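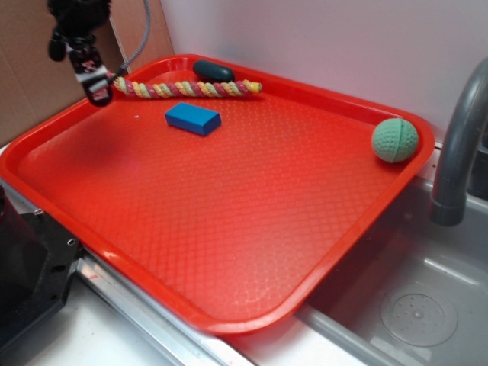

Gear & Packing

The Huten 40 Travel Backpack, After Three Countries and One Very Wet Ferry

I should say up front that I am a suitcase person. I like wheels, I like a hard shell, and I like being able to sit on my luggage when a train is late. So when I finally gave in and bought the Huten 40 for a month of volcano walks, fishing villages and a great many gravel roads, I fully expected to be writing a grumpy review by the end of the first week.

Well, I'm not grumpy! I have some complaints, and I'll get to them, but this bag has been on my back through July and most of August and I have grown very fond of it.

The 40 is the volume in liters, and it opens flat like a suitcase, which is what won me over in the shop. You unzip it all the way around and there is one big space, a mesh pocket on the lid, and a separate sleeve against your back for a laptop or (in my case) maps and a paperback swollen to twice its size. I packed five shirts, two pairs of pants, a fleece, a rain shell, sandals, and a wash bag that my family makes fun of, and I still had room for a loaf of bread and some cheese on the longer days.

Comfort first. The hip belt is wide and soft and sits where it should, and the shoulder straps have enough padding that I did the whole path up to the crater rim at Jorham without once stopping to fiddle with them. That's a long pull, mostly loose black cinders, two steps up and one step back, and the wind at the top wants your hat very badly. I have a short torso and usually end up with a pack riding somewhere near my ears. The harness on this one moves up and down on a ladder of webbing loops - a bit stiff the first time, easy after that - and on the second-lowest setting it fit me beautifully.

Now the rain. Huten calls the fabric "weather ready," and for ordinary drizzle I'd agree. On the ferry across to Cillberg, though, I left it on the open deck with everybody else's bags and we had spray over the side for most of the crossing. The main compartment came through fine. The top pocket did not, and I spent that evening drying out postcards on a radiator. There is a rain cover, but you have to buy it separately for 20 dollars, and at this price I think that's a little cheeky.

About that price. I paid 469 dollars for mine with the bigger hip belt, and that's a lot of money for a bag. For comparison I borrowed the Savchuk daypack, which sells for 79, and took it along folded flat for short walks. It's a cheerful little thing with a good water bottle pocket, and if your trips are mostly cities and museums, with your real luggage left at the hotel, I'd tell you to buy that one and spend the difference on dinners. But it won't carry a month's worth of clothes, and the straps started to bite after a couple of hours on the lava fields.

Some smaller things, in no special order. The zippers are big and easy to work with gloves on. The side handle is in exactly the right place for hauling it down from a bus rack. The sternum strap whistle is so quiet I'm not sure a sheep would turn around for it. The gray color hides dust very well, and I wish I'd bought the green anyway. It did fit in the overhead bin on both of my flights, though on the smaller plane it took some pushing and a kind man in the next row.

Would I buy it again? Yes, with the rain cover added to the order this time. It's going with me in October, when I'm hoping to see Jorham with snow on it.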